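Print this page | E-mail this page
Filed under: Project updates / Manipulation / Interim reports

Interim progress report to the Brullex program office
Work package 2: Table-setting demonstrations and policy training
Project: Ukiren
Reporting site: Clesport laboratory

Status

Work package 2 is on schedule. Data collection for the cutlery subset closed in December. Training of the first policy is complete and the second is under way. One deliverable, the annotation guide, has moved to the next reporting period by agreement with the program office.

Purpose of the work package

The work package tests whether demonstrations recorded with hand-held grippers can replace teleoperated demonstrations for small, flat, reflective objects. Cutlery was chosen as the first object class. A fork lying on a tray presents a low profile and a handle that is easily pushed sideways when the jaws close off-center. These were the main failure modes in the earlier teleoperated set.

Method

Each operator works with a gripper in each hand. An episode starts with the cutlery on the tray and ends when both grippers have been withdrawn from the placemat. Starting angles are drawn from a fixed list so that the handle does not always point the same way. Operators were told to approach at a natural speed and not to correct a poor grasp within the same episode. Poor grasps are kept and labeled.

Head-view video is recorded along with the gripper streams. Timing between the two is aligned in post-processing with the Solanki toolset. Version changes in that toolset during the period required one full re-export of the early sessions, which cost 6 working days. No episodes were lost.

Results

The first policy was trained on single-item episodes only. It was evaluated over 60 trials, divided equally among 4 starting angles. Performance was weakest when the handle pointed toward the operator and to the left. In most of those failures the jaw made contact with the tray rim before reaching the handle. The policy had learned the correct lateral position but descended too early.

Two changes were made in response. The approach height is now supplied to the policy as a separate input, and 14 further sessions were recorded with the fork laid diagonally on a tray with raised edges. The second policy uses both. Its evaluation will follow the same trial plan so that the two sets of results can be compared directly.

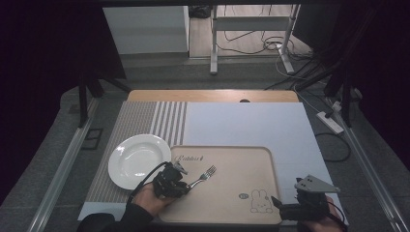

Solanki asked in its technical review whether the second hand contributes anything in single-item episodes, and suggested that the right-hand stream be dropped to shorten training. The review also noted that a policy trained on both hands may learn to wait for motion that carries no information. We agree that the question is open. An ablation without the right-hand stream has been added to the plan and will use the existing recordings, so no extra collection time is requested.

Risks

Reflections from glazed plates and metal cutlery continue to disturb the depth estimate. Lighting is being held constant until the second evaluation is finished, after which a varied-lighting set will be recorded.

Next period

Complete the evaluation of the second policy. Run the right-hand ablation. Deliver the annotation guide to Brullex. Begin collection for the spoon subset at Clesport, using the current episode definition without changes.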